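Mokbridge 섬유 관리 기호 데이터 카드

버전 메모
2025년 5월 24일 공개본. 이전 배포본은 지난해 10월에 나왔고, 그때의 열 이름은 더 이상 쓰지 않는다.

개요
Mokbridge는 가정용 섬유 제품의 세탁 및 관리 표시를 표로 옮긴 자료다. 쿠션, 베개, 의자 커버, 담요, 커튼을 다룬다. 의류는 들어 있지 않다. 한 행이 제품 하나에 해당하며 모두 1269행이다. 라벨에 적힌 내용을 그대로 옮기는 것을 원칙으로 하고, 실제로 그렇게 세탁해도 되는지는 판단하지 않는다.

파일
labels.csv 본 자료
symbols.csv 관리 기호 35종의 코드와 한국어 풀이
notes.txt 판독이 어려운 행에 대한 메모
인코딩은 UTF-8, 구분자는 쉼표다. 엑셀에서 바로 열면 한글이 깨질 수 있으니 가져오기 메뉴를 쓴다.

열 설명
item_id: 제품 번호. 삭제된 번호는 다시 쓰지 않는다.
category: 품목. 값은 12가지이며 목록은 symbols.csv 끝에 붙어 있다.
fiber_outer: 겉감 혼용률. 합이 100이 되지 않아도 고치지 않았다.
fiber_fill: 충전재. 라벨에 없으면 빈칸으로 둔다.
wash, bleach, dry, iron, pro: 기호 코드. 기호가 없고 글로만 적힌 경우에는 T를 넣고 원문을 text_raw에 옮겼다.
removable: 커버 분리 여부. Y, N, 빈칸.
legible: 판독 상태. 1은 전부 읽힘, 2는 일부, 3은 거의 읽히지 않음.

수집 방법
Gismont 중고 가구점과 Husov 공동 세탁실에서 제품을 빌려 라벨을 읽고 손으로 입력했다. 두 사람이 따로 입력한 뒤 값이 다른 행만 다시 확인했다. 300행은 원래 제품을 다시 구하지 못해 한 사람의 입력만 남아 있고, single_entry 열에 표시했다.

알려진 문제
벨벳과 기모 직물은 구분이 고르지 않다. 라벨에는 대개 섬유 이름만 있고 조직 이름은 없다. 겉모습으로 적은 값은 fabric_guess 열에만 넣었으니 소재 분석에 쓰지 않는 것이 좋다.
소형 쿠션은 봉제선에 끼운 브랜드 라벨과 관리 라벨이 따로 있는 경우가 많다. 본 자료는 관리 라벨만 센다. 브랜드 라벨만 있는 제품은 legible을 빈칸으로 두었다.
자수가 있는 커버의 다림질 기호는 입력자에 따라 '뒤집어서'라는 단서가 빠진 행이 있다. Ketilsson 검수본과 비교해 고치는 중이다.
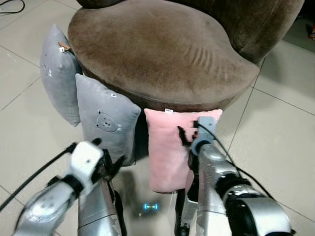

Sigrún Lund: removable이 빈칸인 행을 N으로 바꿔서 집계하면 안 됩니다. 지퍼가 안쪽에 숨어 있어 확인을 못 한 쿠션도 빈칸으로 들어가 있습니다. 저는 처음에 그걸 모르고 분리 불가 비율을 너무 높게 잡았습니다. 열 설명에 한 줄 넣어 주세요.

다음 판에서 빈칸을 '미확인'과 '해당 없음'으로 나눈다. 그때까지는 빈칸을 집계에서 빼고 쓴다.

이용 조건
출처를 밝히면 수정과 재배포가 가능하다. 수정본에는 버전 이름을 다르게 붙인다. 오류를 알릴 때는 item_id와 열 이름을 함께 적는다.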